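4.2 Capture with the Pulon kit

We evaluated the Pulon demonstration kit as supplied, using its two input devices: a sensor glove and a hand-held gripper. Each carries a rigid marker block with square fiducial tags, and pose is recovered from a fixed camera. The test task was picking up a round fruit beside a plastic basin.
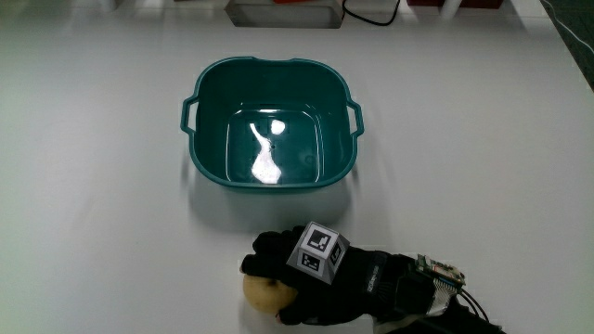 Both devices were calibrated once per session with the vendor's routine. Tag loss was the main source of rejected trials - mostly when the operator rolled the wrist away from the camera. Following Gazi and Paul, we interpolated gaps of up to five samples and discarded anything longer.
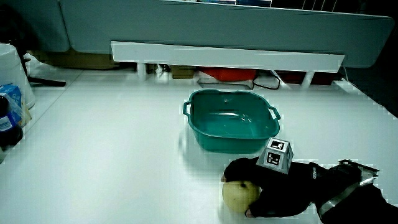 Figure 2. Hand-held gripper with marker block, holding the fruit in front of the basin.

The gripper needed less cleanup than the glove, whose finger channels drifted between calibrations.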